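Small Business Recovery Grants, Stodmont – progress report to the fund, August

Applications closed at noon. 167 in, 76 paid so far, rest in review. Mostly restaurants, salons, a few repair shops. Biggest ask by far is back rent, then payroll.
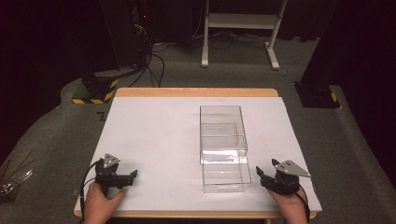
Dai Zerov
Program Manager, Piltura

Payments are running slower than we promised in the spring. Bank checks are the holdup – two weeks each, sometimes three. We moved to weekly batches and that helped some.

Sick leave top-up: nearly 200 workers covered. Owners like it, but the form is too long and we've had complaints about the payroll section. Shorter version goes out next month.

Loan side is weaker. Owners dont want more debt right now, even at zero interest. We'd like to move part of that money over to grants and need your OK in writing before we do.
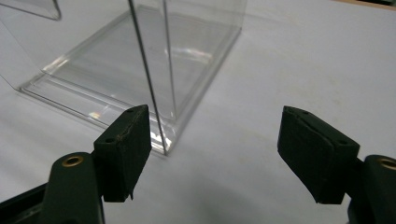 Next quarter

Finish reviews. Send the short form. Phone calls to the 400 businesses on the city list that never applied – evenings, when owners can pick up. Spanish line is staffed untill 8 pm.

Budget sheet to follow seperately.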